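**Mokham, 3 September 2021.** Tenants' group Kairys today questioned a plan by property firm Porkico to repaint and relight the shared hallways of the Grarkex building, and asked for written proof that the work will do what the firm claims.

Porkico told tenants last month that "warmer, brighter corridors" would cut complaints by up to 20 percent. It has not said which complaints, or how they were tallied. Kairys asked for the figures twice and got a color chart.

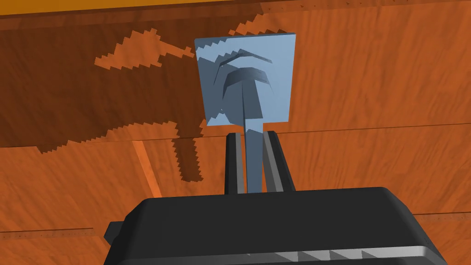

The bill is another matter. Each household would pay $113 toward the work, billed in October, whether or not its own floor is finished by then. Porkico's notice calls this "a modest share." Many residents would like to know a modest share of what, as no total has been published.

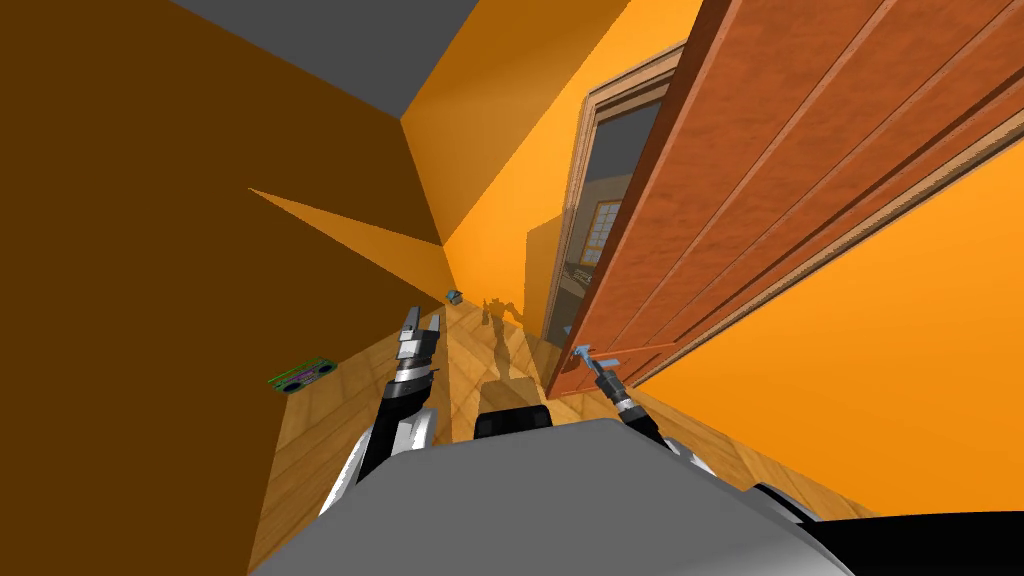

*Hallway with orange walls, gray ceiling and wooden floor.*

Kairys is not against paint. It does doubt that paint should come before the stairwell door on floor 4, which tenants first reported under repair request 2812 and which still does not close.
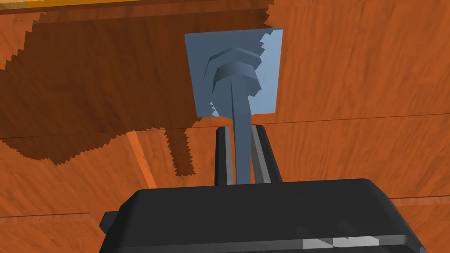

Porkico says the door is "under review." The same words appeared in its spring letter.

Kairys is asking the firm to publish the full cost, fix the door first, and hold off on billing until both are done. Tenants who want to add their names can pick up a form at the Kairys desk in the Grarkex lobby.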